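Last updated: July

Speaker notes - handling CPUs with a shared-workshop arm

Slide 1. Title. Give the project name (Umia) and say it was built evenings in the Clarero workshop. Skip the biography.

Slide 2. The task. Take a processor from the fixture board, carry it to an open desktop chassis, lower it into an LGA socket. The pins are in the socket and bend easily. Pause here for anyone who has bent one.

Slide 3. Gripper. Parallel two-finger type, Fokell drive, printed housing. The fingers hold the chip by opposite edges. Grip force is capped in software at 5 newtons. Higher values gave no better hold and marked the substrate.

Slide 4. Camera. Mounted at the wrist, so the fingers are always in view. Calibrate with the gripper closed, then again with a chip in it. The two results differ - use the second.

Slide 5. Fixture board. Grey, bolted to slotted aluminum. Revision 40 of the drawing. Earlier revisions had tighter recesses and the chip jammed on the way out.

Slide 6. Approach. Stop above the socket, correct the angle, then descend. The retention plate must be fully open before the arm moves. Lever state is checked by eye.

Slide 7. Results. 273 logged attempts, 99 of them on the current finger design. Put the failure table up and leave it up. Most failures are rotation error, few are drops.

Slide 8. Two views from the wrist camera, one at the chassis and one at the fixture board. Let the room look before talking.
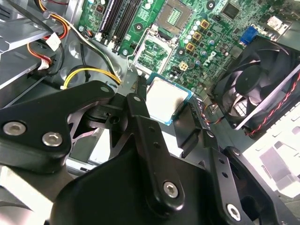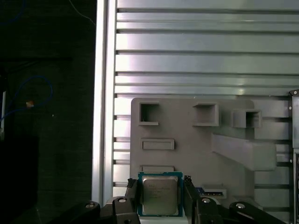 - Núñez

Slide 9. Open problems. Glare from the case metal upsets edge detection. A diffuser helps; exposure lock helps more. Closing the lever is still manual.

Slide 10. Questions. Repeat each one into the microphone.

Comments

Did you try vacuum pickup on the heat spreader?

What is the cycle time with the second calibration?

Slide 6 could use a drawing of the approach path.

Contact - Copyright Umia - Back to top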